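Traltcombe Shared Workshop
Student project report: paired hand-held grippers for recording two-handed tasks

3. Test task and working area

The build consists of two hand-held grippers, one for each hand, made on the bench machines at the Vurstead unit and finished at Traltcombe. The test task is a small pink storage box with a carry handle and a front latch. It was chosen for its rounded lid, which gives flat fingers little to hold. Each trial begins with the box near the middle of the table and both grippers open.
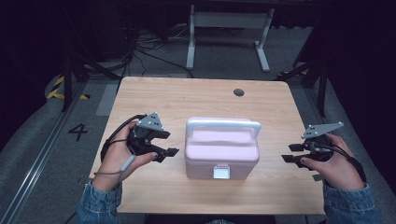

Project Reports, Issue 9, p. 594

The plates on top of the grippers are fixed at an angle so that they stay clear of the operator's knuckles. In the first version they were level and caught on the sleeve whenever the wrist turned inwards. Cables run back over the hand. This adds a slight pull at full reach, which we noted but did not correct.

3.1 Fingers

The fingers are ribbed to save material and carry threaded inserts, so a worn tip can be changed without replacing the whole finger. Inserts were pressed in with a soldering iron. Two sets of fingers were made: the Betancur pattern, with a straight inner face, and the Laltcombe pattern, with a shallow step behind the pad. The straight face was kept because the step trapped thin edges.

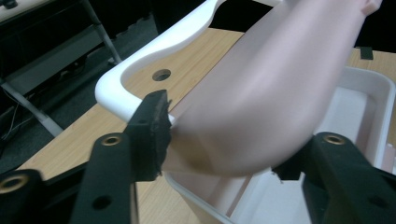
Contact pads were cut by hand from black sheet and glued on. A trimmed pad gives a rough edge, and this edge is the first part to lift. Pads should be inspected after each session and replaced if the corner can be raised with a fingernail. On curved plastic the hold depends on both pads meeting the surface squarely, so finger alignment is checked before the pads are fitted.

3.2 Endurance

One finger set was opened and closed 500 times on the bench. No insert worked loose. Play at the pivot increased and was taken up with a thin washer. The other set has not yet been tested.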